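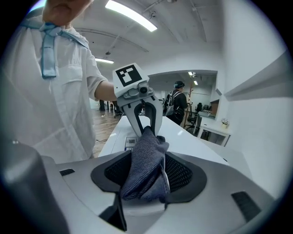
Elias Azar wrote, after my January note on calibration, that a hand-held gripper needs no maintenance schedule at all: it has no motors, it carries no load worth mentioning, and if the fingers close then it works. He would sooner spend the hours on the arm that replays the recordings. I think he has the priorities the wrong way round, at least for cloth.

The arm in our cell reports its own faults. When a joint drifts, the controller logs it and someone is told. The hand-held unit reports nothing. A person picks it up, pinches a cloth, lowers it into the opening in the top of the machine, and the recording looks perfectly good to anyone watching it. The error turns up later, when the arm closes on empty air or presses the cloth against the rim.

Most of the trouble starts at the marker block. The square marker sits at the top of the housing, above the hinge, and everything we compute about the position of the fingers depends on that block staying where it was when we measured it. Ours was held on by two screws and a dab of adhesive. One screw worked loose. The block could then be rocked by hand, very slightly, and 344 recordings had been made before anyone tried rocking it. We kept 18 of them, the ones made straight after a calibration. I would now put a paint line across each screw head and look at it at the start of every session, which takes less time than finding the calibration sheet.

The hinge is the second item. Play in the hinge lets one finger lead the other, and a person corrects for this without noticing. The wrist turns a little, the cloth is caught squarely, and the correction goes into the data as if it were part of the task. On rigid parts the effect is small. On cloth it moves the pinch point, and the pinch point decides how the folds hang when they reach a narrow opening. The bench procedure in Rasville used a feeler gauge for this. I prefer closing the fingers on a strip of paper and pulling: if it skews, the pins want changing. It's cruder, but people do it.

Third, the inner faces of the fingers. Lint builds up on them and the grip changes. Sönmez argued for cleaning after every 8 grasps, which I thought excessive and still do. Wiping them at each change of cloth has been enough. What matters more is that the liners on the hand-held unit and those on the arm are replaced as a pair. We once ran fresh liners on the arm against worn ones on the hand unit and spent 8 working days adjusting closing force in Rutix to make up for it. The force setting had been right all along.

Elias does have a fair point about paperwork. The checklist supplied with the Camano kit is long, and half of it concerns packing the case. A long list gets signed without being read. Mine has three lines - marker, hinge, faces - and a box for the initials of whoever is holding the gripper that day. It is taped inside the lid of the case.

I would also refuse to let the arm be serviced on its own. If the arm is stripped down and recalibrated, the hand unit goes on the bench the same day and is measured against the same block. Elias calls this a waste of a morning. He may find it shorter if the spare hinge pins are kept with the hand unit, where at present we keep the hex keys for the arm.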